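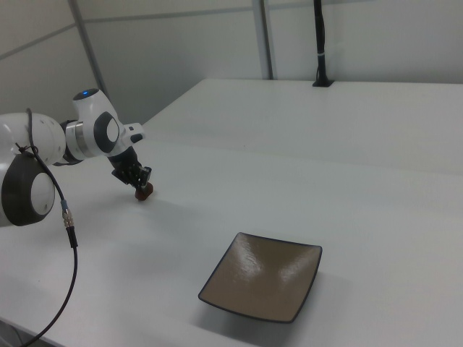

Skolard started with a dinner table, and most of what we do still comes back to one. Our founders had spent years buying dishes for other people's restaurants, and they kept taking home the odd pieces, the ones with a glaze a shade too dark or a corner a little soft, and finding that those were the plates friends asked about at supper. The square shallow plate in taupe, with its thin dark rim and that glossy grayish-brown glaze that catches every light in the room, is very much the kind of thing we mean. It sits low, it leaves plenty of room for a small bite of something, and it looks at home on a plain white table (we are fond of plain white tables, as you'll see when you visit).

We are a small tableware shop and tasting kitchen, and we have been on the corner of Ceken Street for seven years now. The shop is at the front, with the shelves you can reach and the shelves you'll have to ask us to reach for you. The kitchen is at the back, through the wide doorway, and that's where we put dishes to work before we agree to sell them. We want to know how a plate feels when you carry it full, whether a sauce runs to the corners, and how a date or a square of chocolate looks on it at the end of a long meal. Some plates are lovely on a shelf and a real bother at dinner! We would much sooner find that out ourselves than have you find it out with company over.

Our house range is called Shirazi, and it comes in five shapes: the square plate, the long tray, the deep bowl, the side dish and the little saucer that everybody ends up using for olives. All of them stack, and all of them can be bought singly, so if you break one you needn't start over with a whole new set. We also carry the Model line of serving pieces, which are plainer and a bit heavier, and which our older customers in particular seem to love for holidays and big family lunches.

Table evenings run in the back kitchen from September through spring. We set out the dishes, put small things to eat on them, and let people pick up, pass around, rearrange and generally make themselves comfortable. There is no need to buy anything, and plenty of our regulars came to two or three evenings before they took home so much as a saucer.

If you're looking for a piece to match something you already own, bring it along wrapped in a towel and we'll gladly set it beside ours. You'll find us at 408 Ceken Street, with parking behind the building and the door bell on the left.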